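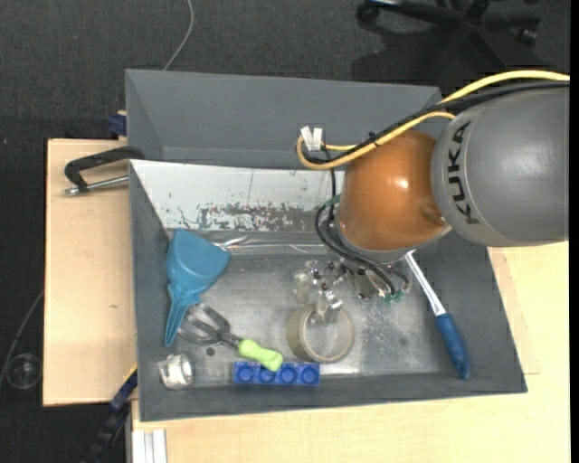
tamsin_k replied:
I would not pay 40 for a mixed lot if the seller does not give a list. I bought two like this from the Indon auction page last year, and most of it went to the recycling center.

Posted 27/04/2022

ostrava_pete wrote:
With respect, I see it differently. Household clearance lots are still the cheapest way to begin at flea markets. My last one was lot 921, it cost me 24 with the fee, and I sold one bread knife from it for almost the same money. The rest I am still selling little by little.

tamsin_k replied:
One knife is luck. Did you count the fuel to Wovasska and back? And the table fee?

ostrava_pete wrote:
The fuel, no. I was going there anyway to see my aunt. The table fee I always count.

Greymitten wrote:
You two have this same discussion every spring :) For me it depends on the market. In Wovasska people want kitchen things and they argue over every coin. In Kárason they buy old hand tools and do not ask much. So I sort at home before I decide where to go.

lindenbox wrote:
Question from a beginner. Do you put a price on each piece, or do you say it when they ask? I have my first table in June.

Greymitten wrote:
Stickers on anything above five. For the small pieces one box with one price, otherwise you talk all morning.

tamsin_k replied:
I disagree about the box. People dig in it, they find the one good thing, and you have sold it for nothing. Take the good thing out first.

lindenbox wrote:
Thank you both. And is Druno worth the trip? They say 100 tables, but the fee is higher.

ostrava_pete wrote:
Only if you can be there before six. After that the dealers have already gone home.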